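DRELLITZ PICTURES BRINGS A RESTORED CREATURE FEATURE BACK IN MARCH

Drernton: I'm Nélida Alarcón, I program the late shows at the Bautista, and I've been itching to tell people this! In March we're showing The Drellitz Horror, a swamp monster cheapie I've loved since I was 7 (my aunt let me stay up, bless her).

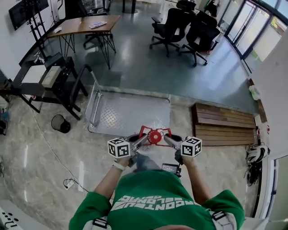
Umut Karakaya at Drellitz Pictures spent 40 weeks cleaning up the only print, and the fog in the boathouse scene finally looks like fog. Edvin Westerberg hams it up as the mad doctor and he'll be with us for a chat after the first show.

Doors open at 9 p.m. and we've got 100 seats, so book early if you want the balcony. Press passes: ask for İlker Kozan at the Bautista box office.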